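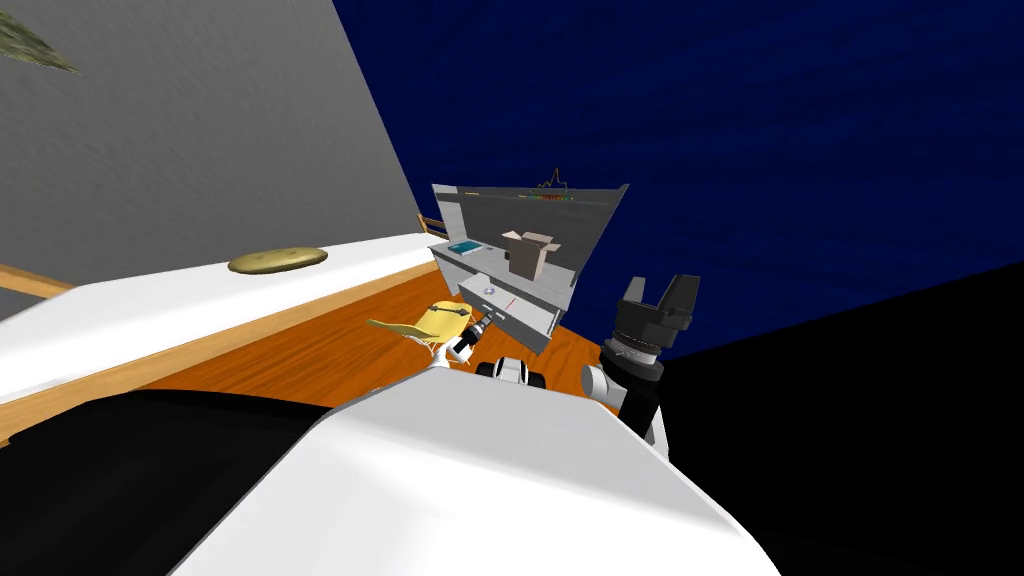

Figura 6.1 Bancada branca e piso de madeira, imagem gerada por computador.

Capítulo 6
O direito de preferência no aumento de capital

Quando uma sociedade emite ações novas, a posição de quem já é acionista pode diminuir. O direito de preferência permite a cada um subscrever uma parte da emissão proporcional às ações que possui. Este capítulo trata do exercício desse direito, da sua negociação e dos casos em que pode ser limitado. Os lançamentos contábeis correspondentes estão na página 207.
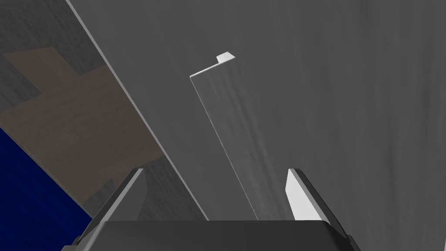
6.1 O caso Stestik

A Stestik tem capital dividido em 1000 ações ordinárias, todas com direito a voto. A assembleia aprova a emissão de 40 ações da mesma classe, para financiar a compra de um armazém em Staltelden. A acionista Laskowska detém metade do capital e pode, portanto, subscrever 20 das ações novas. Se o fizer, mantém a sua participação. Se não o fizer — e os demais subscreverem o total —, continuará com 500 ações em 1040 e perderá a metade exata dos votos. 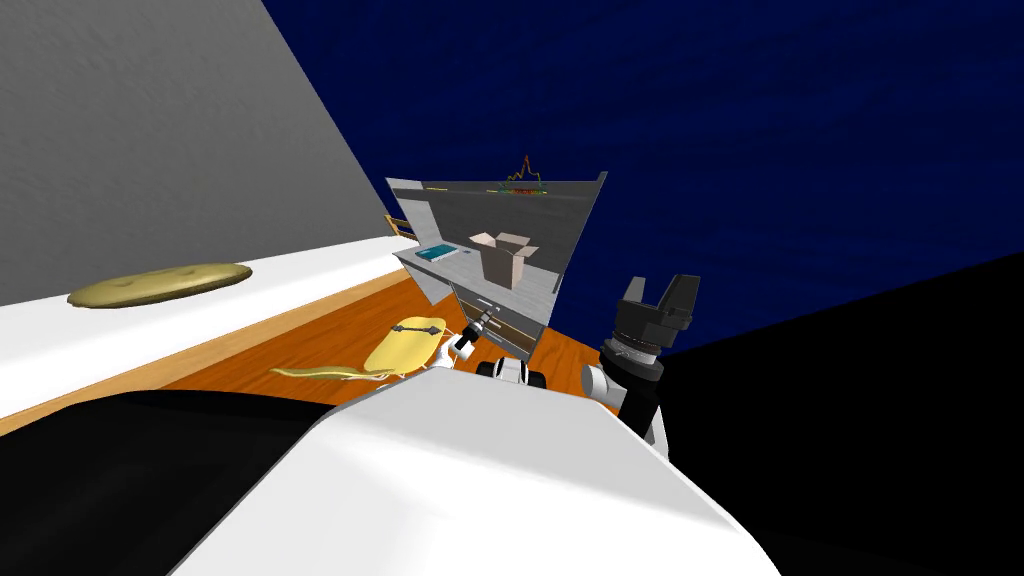
O direito tem valor próprio sempre que o preço de emissão fica abaixo do valor da ação antes do aumento. Nesse caso, a Laskowska pode cedê-lo a terceiros, por exemplo à Drukavlow, e receber uma compensação pela diluição. A cessão deve ocorrer dentro do prazo de subscrição, que no nosso caso termina em julho.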